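Soft Drink Storage and Handling: Frequently Asked Questions

Eststead Pantry Supply, customer information

What is the best way to store unopened bottles?
Upright, indoors, out of direct sunlight. Plastic bottles lose carbonation slowly through the wall, and the loss speeds up with heat. A cupboard away from the oven is suitable. A garage in summer is not.

Can bottles be stored on their side?
Yes, for short periods, provided the cap has not been opened. Opened bottles should stand upright. If a shelf is too low for large bottles, raise the shelf or use the floor of the cupboard.

Does the waisted shape of some bottles affect stacking?
Yes. Bottles with a narrowed middle touch each other only at the widest points, so a row can shift when one bottle is removed. Use a tray with a raised edge. The Lorkitent tray (order code 1488) holds one layer of large bottles. 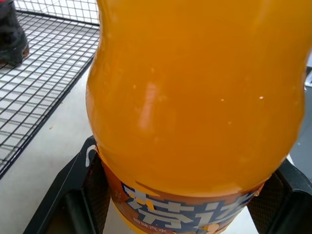

Stock should be rotated from back to front. Place new bottles behind the older ones and turn the labels outward so that the flavor can be read without lifting the bottle.

How do I identify the flavor on an imported label?
Look for the line of small print under the brand name. On Chinese labels, 橙味汽水 means orange-flavored soda. Color alone is a poor guide, as mango and orange drinks can look alike.

How long does an opened bottle keep?
We recommend finishing it within six days, refrigerated and tightly capped. The printed date applies to unopened bottles only.

Can soda be frozen?
No. The liquid expands and may split the bottle. Set the refrigerator no lower than 1 °C.

How do I remove an orange soda spill from a shelf?
Wipe with warm water and a little dish soap, then with plain water. Dried syrup may need a damp cloth left on it for seven minutes. Do not scrape Plestar shelf liners, as the coating marks easily.

Can empty bottles be reused for water?
Rinse and recycle them. Narrow necks and molded grooves are difficult to clean properly.

Who do I contact about a damaged delivery?
Write to Imani Kirui in customer service and include the order number. Trade orders of 1000 bottles or more are handled by Tumaini Massawe.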